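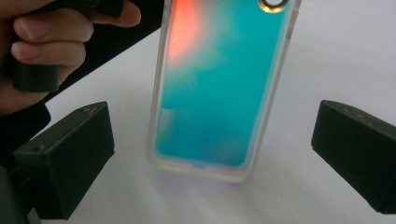 12/4/18, liquid-panel cases, bench notes

Sample: Gatell clear case with filled back panel, turquoise/aqua with an orange-red area at upper left. Bumper translucent, slightly frosted. No phone fitted for any of this.

Purpose is the leak and color-drift check Dorottya Kocsis asked for before the Mornness order is confirmed. Same procedure as the June batch, except that the case is stood on its bottom edge between readings instead of laid flat. Flat storage gave us uneven fill thickness last time and the color readings were useless.

Mass at start of soak: 586 (tenths of a gram, as on the old sheet). Soak is 4 hours upright, then reweigh. Reject limit is a loss of 2 on the same scale.

Color by eye against the Tumgate card. The blue is uneven across the panel, greener toward the upper middle and deeper toward lower left. Orange goes through a pinkish haze into the turquoise, so there is no clean boundary to measure from. Suggest we drop the boundary line from the form and record the position of the warm patch by quadrant.

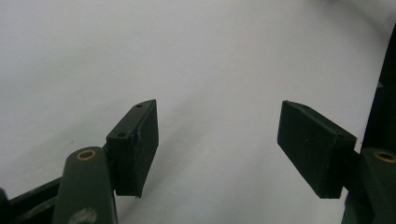 Wipe the white top with alcohol before each reweigh and let it dry. Any seep should be looked for along the bottom edge of the bumper first. The tint there comes and goes with the light, so use a dry tissue and don't judge by color.

Open: Arnardóttir quoted nearly 400 for the replacement lamp. Dorottya to decide. Second case goes on after the reweigh, same position, camera opening at top right.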